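Disassembly and Sorting of an Office Desktop Computer
Student project report, 2022-05-05

1. Background

Our group was asked to choose one product and study how easily it can be taken apart and put together again. We chose a desktop computer, because old office machines are common and many of them are thrown away while most parts are still good. The tower came to us from Plundholm, a small repair shop, together with permission to keep it until November.

The hard drive has a capacity of 500 GB. In our notes the tower has the number 676, and this number is also used in the tables of the appendix.

2. Layout of the work place

The tower is placed on its side on the aluminum table, with the side panel removed. In this position all the important parts can be reached from the top, and the power supply stays across the front of the case. We did not find any reason to turn the tower during the work.

Small parts are easily lost or mixed, so we prepared a gray plastic fixture to the left of the tower. The hard drive stands upright in it, still clipped into its blue carrier. A circuit card has its own slot, and the CPU lies flat in a square recess. This was an idea from the Marchuk handbook on bench work, which we read in the first weeks of the course.
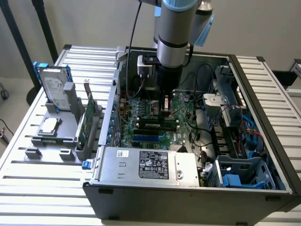
3. Order of the work

We wrote a plan of 6 steps before we started — side panel, drive, expansion card, memory, heatsink, CPU. The assembly plan is the same list read backward. Later we changed one thing. The memory modules can stay in place during most of the work, so we moved them to the end of the list.

For each step we noted which parts must be removed before, and from which direction the part comes out. The drive needs only a pull on its carrier. The CPU is the most dependent part, as the heatsink covers it.
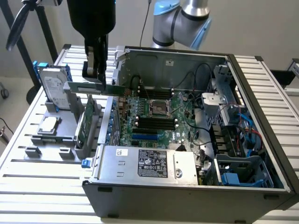

The expansion card was the part we discussed the most. It has a connector on one long side and must enter the slot straight, and a small angle is enough to make it stop halfway. Our first plan said to hold the card by its two short ends. We now think this is not the best advice for the green card, because its metal bracket also needs room when the card comes near the board. The cables on the right side, which loop toward the drive cage, should be moved away first if they lie over the slot.

4. Evaluation

We gave every part a grade for access and a grade for risk of damage. The drive received the best grade in both. The CPU received a good grade for access but a poor one for risk, and we recommend to put it in the recess directly after it is taken out.

The blue color on the latches and carriers was helpful for us. A person who opens this case for the first time can guess where to press — this was not so in the Midetti tower that we looked at for comparison, where the latches have the same color as the case.

5. Open questions

Two points are not finished. We have no good method yet for the cables, which take a different shape every time. We also want to repeat the grading with another group, using the same list and the same fixture.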